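Why do bricks overlap?

Have you ever run your finger along a brick wall and noticed that the up-and-down lines never match? I used to do it every single day on the way to school in Blackwood, and I'd get my finger very dusty (sorry, Mum!). Those lines are called joints, and they're filled with mortar, a sort of gritty glue made from sand, cement and water.

Bricklayers shift each row along a bit so every brick sits across two bricks underneath. They call it a bond. My neighbour Murali Thomas laid bricks for 29 years, and he let me build a little garden wall with the joints all lined up, one above the other. One good push and it split straight down the middle! Then we did it again with the bricks overlapping, and I couldn't budge it.

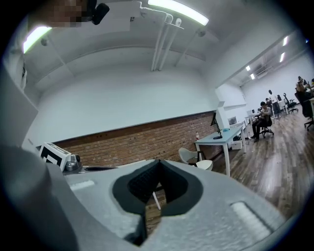
Bricks below, white paint above, in an office.

Plenty of rooms have bricks on the inside too. Sometimes people leave them bare and sometimes they cover them with plaster, a smooth paste that goes hard and can be painted any colour you like. A bare brick wall might have a ledge along the top, and I reckon a ledge is the best bit.

So where does the red come from? Iron! There's a tiny bit of it in lots of clays, and when the clay is baked in a very hot oven called a kiln, the iron turns a rusty red. Clay with plenty of lime in it can come out yellow or cream instead.

Try it yourself with toy blocks. Build one wall with the joints lined up and one with them overlapping, then give each a gentle poke.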